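**叠毛巾这件事，攒了些零碎，分条发。**

1/
先说范围。只讲毛圈的那种毛巾，洗脸的、擦手的、浴巾。茶巾、抹布、麻的、蜂窝格的都不在里面，那些怎么叠都行，放下去就是平的。

2/
起因是换柜子。原来的柜子深，毛巾怎么塞都塞得进去。换了 Dorkico 的窄柜，层板深 35 厘米，原来的叠法就放不进了，门关不上，总有一条边顶着。

3/
没退柜子，改了叠法。改的时候才发现自己以前根本没有叠法，每条都不太一样，大的压小的，反正柜子深，看不见。

4/
先量毛巾。柜子的尺寸是死的，毛巾叠完的宽度要比层板浅一点，手伸进去才拿得出来。刚好顶满的话，抽一条会带出下面一条。

5/
量的时候毛巾要放松，别抻。抻着量会多出一截，收回去之后叠出来就短了。短一点倒没关系，只是一摞里长短不齐，看着歪。

6/
同一批买的毛巾，洗过一阵子之后尺寸也会不同。我家从 Wei 买的那批棕色的就是这样，有的缩得多，有的缩得少。叠的时候以最短的那条为准，长的多折进去一点。

7/
然后是桌子。以前在床上叠，床是软的，毛巾往下陷，折线压不实。后来改到桌上，快很多。

8/
桌子的颜色有点用。浅色毛巾放在白桌上，边在哪儿要看一眼才知道。深绿色的桌面配棕色毛巾就很清楚，边歪没歪，低头就看到了。

9/
桌面太滑也不好。光面的桌子，推一下整条都跑。铺块布会好些，毛圈跟布之间有点阻力，折上半边的时候下半边不动。铺的布自己要平，不然毛巾跟着起棱。

10/
叠之前先抖。晾干的毛巾是硬的，毛圈倒向一边，抖几下再铺。抖的方法是捏住短边的两个角，往下甩，别捏长边，长边甩不开。

11/
再说捏哪里。毛巾从一堆里拿出来，大多数人是抓中间，我也是。抓中间最顺手，但提起来之后四边都垂着，放回桌上还得重新找角。

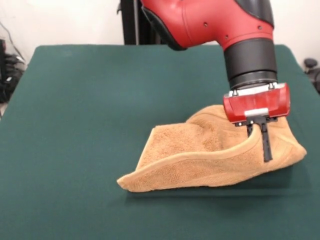 棕色毛巾，捏住一处往上提，布就拱成帐篷的样子。

12/
提起来拱成尖的这一下，可以看出毛巾的厚薄。厚的毛圈密，拱起来的棱是圆的，软软一道。薄的会立出比较硬的折。我分厚薄就靠这个，比摸着准。

13/
抓中间不是错，找角的时候多一步而已。如果只是把毛巾从篮子挪到桌上，抓哪里都可以。真正开始折的时候再换到角上去。

14/
找角有个笨办法：先找标。水洗标一般缝在边上，顺着标那条边往两头摸，很快就到角。标剪掉了的就顺着锁边摸，锁边比毛圈硬，手感不一样。

15/
长边和短边分不清的时候看横档。多数毛巾靠近两头有一道或者几道织得不一样的横条，那个方向就是短边的方向。纯毛圈、没有横档的，只能铺开看。

16/
铺开之后不用追求每个角都贴桌。毛巾的角洗久了会翘，按下去还会翘，不管它，折进里面就看不见了。

17/
第一折，对折。短边对短边，或者长边对长边，看柜子。我的柜子窄，先把长边折进来，变成一条长的，再从短边收。

18/
第一折最容易歪。两只手捏着两个角往对面走，走的速度不一样，就斜了。斜了之后后面每一折都跟着斜，叠完像个梯形。

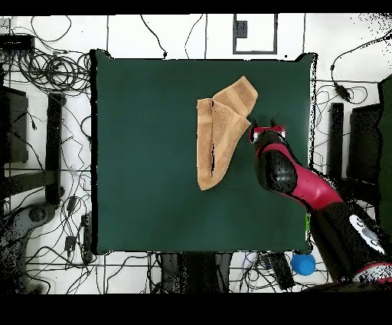

折歪的时候，右上方会斜出去一个尖角。

19/
角斜出去了有两种处理。一种是拎回来重新对。另一种是不动下面那层，只把上面那层的角挪一挪，沿着下层的直边对齐。我一般用第二种，省事。

20/
挪之前先看哪条边是直的。总有一条边是直的，拿它当基准，别的边往它上面靠。如果两条边都在动，会越调越偏，还不如重铺。

21/
折线压着的地方，颜色会暗一道。棕色的毛巾上比较明显，白的几乎看不出来。要检查上下层对得齐不齐，顺着那道暗线看下去就行，线是斜的，布就是斜的。

22/
毛巾上有浅色横纹的，横纹也能拿来对。折完之后上层的横纹和下层露出来的横纹应该是平行的。不平行就是转了方向。

23/
有人喜欢用手掌把折线压实。毛圈毛巾我建议别压太狠，压完毛圈倒了，用的时候那一道不吸水，要洗一次才恢复。轻轻顺一下就可以。

24/
第二折，收三分之一还是收一半，取决于摞多高。收三分之一的话每条厚，摞不了几条，但是立得住。收一半的话薄，摞得高，容易倒。

25/
我柜子每层摞 5 条。再往上也塞得进，可是抽下面那条的时候上面会滑。5 条正好，抽哪条都不用另一只手扶。

26/
摞的时候圆边朝外。就是折起来的那一面朝柜门，开口的一面朝里。朝外的都是圆边，看上去整齐，抽的时候也不会只抓到一层。

27/
这条之前一直做反了。开口朝外，抓的时候经常只抓到最上面那层，整条散开，又回到桌上去叠。

28/
浴巾另说。浴巾太大，桌子放不下，两头会垂下去，垂下去的部分自己有重量，会把桌上的拉走。我的做法是先在手里对折一次，再往桌上放。

29/
手里对折的办法：两只手各捏一个角，下巴压住中间，两手合到一起。看着不雅，很稳。个子不高的话下半截会拖地，可以站到床边做。

30/
小方巾不叠，直接平摞。叠了反而找不到，夹在大毛巾中间就没影了。平摞放在一个浅盒子里，盒子放最上面一层。

31/
讲讲洗。叠不平有一部分是洗的问题。洗衣机塞太满，毛巾拧成一股，甩干之后那个拧的形状会留着，晾的时候不抖开，干了就是歪的。

32/
我家的洗衣机是 Cometska 的，用了好些年。毛巾单独洗，不跟衣服混，拉链会勾毛圈。勾出来的线头不要拽，用剪刀贴着剪平，拽的话旁边一串都跟着出来。

33/
洗衣液用 Protham 的无香款，一瓶 2000 毫升。放得比瓶身上写的少。放多了漂不干净，干了之后发硬，发硬的毛巾叠起来会弹开。

34/
柔顺剂不放。放了确实软，叠起来也听话，擦手的时候水在表面滑，吸不进去。试过一个月，后来停了，又洗了好几遍才恢复。

35/
晾的时候对折搭在杆上，干了中间会有一道印。那道印可以直接当第一折的折线用，前提是搭的时候就搭正。搭歪了，印也是歪的，后面还要跟它较劲。

36/
完全干透再叠。摸着干和干透是两回事，横档和锁边那里最慢，要捏一下。没干透就进柜子，过几天开门有味道，整摞都得重洗。

37/
天气潮的时候我会叠完先不进柜，在桌上摊一个晚上，第二天早上再放进去。叠松一点，别压。

38/
叠之前顺便检查一遍。看有没有沾上小黑点、线头、头发。毛圈容易藏东西，深浅差不多的颜色更难看见。能拍掉的拍掉，拍不掉的拿胶纸粘一下。

39/
粘毛用的滚筒不好用，胶太强，会把毛圈带起来。普通的透明胶，撕一截，轻轻点几下就行。

40/
为了算层板能不能承重，称过一次。一层的毛巾连浅盒子一起是 1414 克。Dorkico 的层板放这个重量没有弯，所以之后没再管。

41/
有人会问要不要卷。卷过。卷起来好看，放篮子里合适，放层板上会滚，要拿东西挡着。篮子里的我现在还是卷，柜子里的叠。

42/
卷的毛巾也要先对折一次，再从一头开始卷。开头那一下要紧，后面自然就紧。开头松了，卷到一半是个空心的，放下去就塌。

43/
卷完的尾巴压在下面。靠自己的重量压住，不用绑绳子。绑绳子的那种是拍照用的，每天用的话解绳子很烦。

44/
竖着放也试过，像放文件那样一条一条立着。优点是每条都看得到，拿哪条都不动别的。缺点是拿掉几条以后，剩下的全倒。层满的时候可以用，不满的时候不行。

45/
家里不止一个人叠的话，把叠法定下来比叠得漂亮要紧。一摞里混着两种宽度，门就又关不上了。我在柜门里面贴了张纸条，写着先折长边、圆边朝外，别的没写。

46/
贴了之后效果一般。先折长边这一条大家都照做，圆边朝外经常忘。忘了的我看见就转个方向，没有重新叠。

47/
顺序上，新洗的放最下面。从上面拿，从下面补，这样每条都轮得到。以前新洗的直接放在最上面，结果老是那几条在用，底下的放到颜色都跟上面不一样了。

48/
补到下面的时候，把原来那摞整个托起来，新的垫进去，再放下。别一条一条往底下塞，塞进去的那条前边会卷起来。

49/
旧毛巾什么时候换，我看毛圈。对着光，能看到底布了就换。换下来的剪成小块，擦窗台、擦鞋。剪的时候会掉很多毛，在垃圾桶上面剪。

50/
剪开的边不锁也行，前几次洗会掉线，之后就不怎么掉。跟别的衣服分开洗，不然线全跑到衣服上去。

51/
送人的毛巾我会多折一次，把标藏进去，横档露在最外面。横档居中比较好看。要让横档居中，得从另一头往回算，多试几次就知道从哪里起折了。

52/
补充一个桌子高度的事。桌子低，弯腰叠，叠完一盆腰就酸了。厨房台面的高度比较合适，但是厨房台面经常有水。还是桌子，加四个垫脚。

53/
灯也调过。顶灯在背后的时候，自己的影子正好盖在毛巾上，折线看不清。换到桌子对面站着，或者侧过来，影子就让开了。

54/
一盆毛巾现在叠下来，水烧开再晾到能喝的工夫就够了。以前要断断续续弄一晚上，主要是边看东西边叠，叠到一半放着。

55/
还没解决的：带帽子的小孩浴巾。那个帽子是一个三角，缝在角上，怎么折都鼓一块。目前是把帽子翻到里面，当第一折，然后按方的叠。还是鼓。

56/
另一个没解决的是边上带穗的那条，穗子会缠在一起，叠之前得先用手梳。梳完进柜子，拿出来又缠上了。现在挂在门后，不叠了。

57/
下个月打算把床单也改到桌上叠，床笠那种带松紧的还没想好怎么弄。试出来再往下面接着发。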